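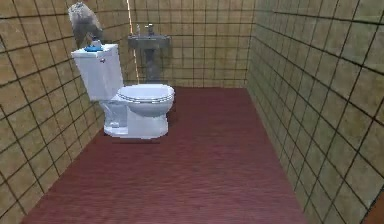 3. Simulated rooms and the workshop build

3.1 Motivation

The arm was assembled in a shared workshop in Stestport, on a bench that other members also use. Bench time was limited to the evenings, and the arm had to be unbolted and put away after each session. Most of the control work was therefore done in simulation, on a desktop computer at home, and only checked on the hardware when the bench was free.

We did not try to model the workshop. The arm is meant to be used in an ordinary flat, and the rooms were built with that in mind. They were put together in Vedura, the scene editor we had already used for the mobile base, from a mixture of stock furniture and pieces drawn for this project. Textures were kept small so that the whole flat could be loaded on one consumer graphics card.

3.2 Layout

The flat has tiled walls throughout, and the same tile texture is used in more than one room. This was a saving at first and later became useful in its own right. A policy that relies on wall texture to tell where it is will fail in these rooms, and it fails early enough for the fault to be found. Doors and door frames were given strong flat colours, and the larger furniture was kept dark.

Small objects are placed on raised surfaces only. We left the floor out of the task because the arm, as built, cannot reach it from its mount without the elbow joint passing its soft limit. 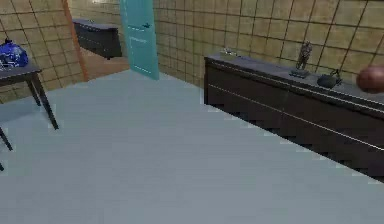 Figure 3. The main room in simulation, with the sideboard on the right and the teal door open to the adjoining room.

The sideboard was the main work surface. The kettle was the object we used most, as its handle can be approached from several directions and a poor grasp shows up quickly as a swing. The statuette next to it served as an obstacle. In the harder layouts the arm has to pass over or behind it, and any contact ends the episode.

3.3 Matching the model to the arm

The joint limits in simulation were copied from the built arm after assembly. This matters more than we expected. The printed shoulder bracket came out slightly thick, and the shoulder stops short of the angle given in the drawings. The first model used the drawing values, and motions planned with it drove the real joint into its stop. We replaced the limits with measured ones and kept a small margin.

The servo drivers are Grostach boards bought second-hand. They accept position commands at 40 Hz, and the simulated controller was slowed down to the same rate. Running it faster gave smoother motion on screen that could not be repeated on the bench.

Friction was set by hand. We used the tilt test described by Stępień, with the gripper pads fixed to a board and a kettle lid resting on them, and adjusted the simulated value until the lid began to slide at the same angle. The test was repeated in May after the pads were replaced.

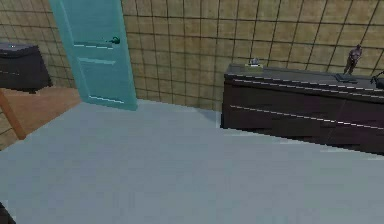
Episodes start from a random arm pose and a random viewpoint. The starting view may hold all, part or none of the target object, and the controller is expected to turn until the target is found. We considered leaving out the starts with a poor view, but the same thing happens on the bench whenever the camera mount is knocked, and they were kept in.

3.4 Episodes collected

We recorded 419 episodes in simulation. Of these, 33 were dropped because the object had been spawned partly inside the furniture and was thrown clear when the physics started. The rest were used without further sorting. Each episode was limited to 300 control steps, after which it was stopped and counted as a failure.

Rendering errors were left as they were. The jagged edges where floor meets furniture come from the low resolution and made no measurable difference to the grasp results in Section 4. The depth channel was affected more, mainly along thin parts such as table legs, and we did not use depth for the final runs.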